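Grekar hand grippers: gallery from the trial week

Quick one, notes tidied up later if I get time. We've had the Grekar handheld set on trial from Bremero, who do the hire side, and this is the gallery page for anyone weighing up a kit for recording demos by hand. 28/04/2025 was day one. Thoughts go with each bit, mostly typed standing up.

What's in the hire

Two hand grippers, one per hand. Charger, spare finger pads, printed quick start sheet (4 pages, could be two). Hard case with foam, fits under a desk just about. Software is Mfinanga, which comes on a stick and wants a licence key straight away, so have the email open. Took me 25 minutes from opening the case to first recording and a fair bit of that was the key.

Case is heavier than it looks. Latches stiff.

1. Plant job

The one everybody asks for. Two hands, small potted plant, wooden table. Leaves are the awkward part, broad and glossy, and they sit right where you want the fingers to go. A mug is easy after this. Marker cubes on both grippers, little green lights on the top faces, and those are easy to spot when you're leaning over the work. Good, that. On the kit we hired last year you had to turn your wrist to see the light.
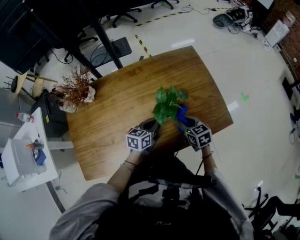 2. Fingers and pads

Dark grey fingers, decent squeeze, nice short trigger pull. Pads come off with a firm tug and the spares go on without tools. They pick up fluff. Wipe them at lunch, not just at the end of the day. Would of liked a narrower pair in the case for stems and cables, Bremero say these are an extra, no price yet.

Grip is fine on pots, boxes, bottles. Thin card not so much, it slides.

3. Markers

Black and white squares printed on white cubes. Tracking held up well for us so long as the room lights stayed on. Lost it twice near the window, late afternoon sun. Blind down, carry on. Keep a thumb off the faces when you're putting them away, they do mark.

4. Wearing it

Strap takes a bit of fiddling first time. Do it before you pick the grippers up, obvious but I got it the wrong way round two days running. Cable has enough length to reach across a normal table. Weight is OK for short goes. By the 14th take of a session my forearms knew about it, so we swapped over after that and the takes got better again.

Left handed colleague had no complaints, both sides feel the same.

5. Mfinanga, the software

Start, stop, bin the take, next. That's the bulk of it and it's quick. Bin button is too close to save. Lost a good one that way. File names are set for you and you can't change them until export, which is a pain if you're doing several jobs in one afternon. Export itself painless.

6. Against the Brarkero set

We had the Brarkero before this so people will ask. Brarkero is lighter and the case is nicer. Grekar has the better trigger and the lights are in the right place. Battery on the Grekar got us through a full morning, Brarkero needed a top up by eleven. For two handed stuff I'd go Grekar. For one hand picking all day, probaly the other.

Hire and returns

Hire runs 13 days minimum, longer by arrangement. Bremero collect, you just need the case packed and the stick back in its slot. Check the slot. Next free set is June, so ask early. More pictures when I've sorted through the rest.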